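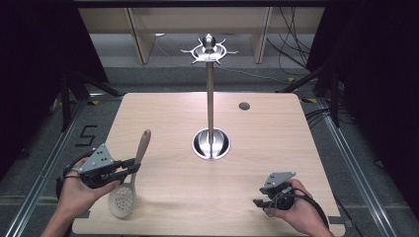
Skurnby hand grippers, two months in

I paid $449 for the pair, and I've now used them to record 8 kitchen chores for our arm to copy. My favorite is hanging a slotted spoon on a utensil stand (harder than it sounds!). You hold one in each hand, squeeze, do the job, and the arm learns from your recordings. After years of steering with the old Drorura joystick, I'm so happy to just use my hands.

The jaws are light, and a skinny wooden handle is no trouble once you learn to come in low. My wrists do get tired after 100 takes, though, and I wish the cables were longer.

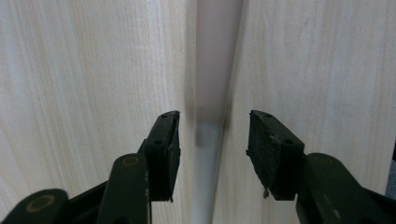
What wears out

The finger pads, mostly. The arms have picked up a few scuffs, whatever, but the lining on one of my left pads is peeling and ragged while the right one still looks clean. 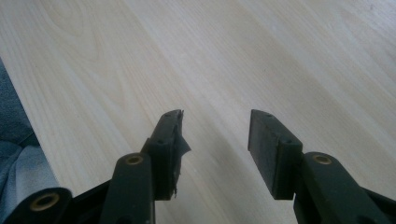 I ordered the Prosser spares on a Friday and they're a bit thicker, so budget for a recalibration. Would I buy the set again? Yep, with extra pads in the same order.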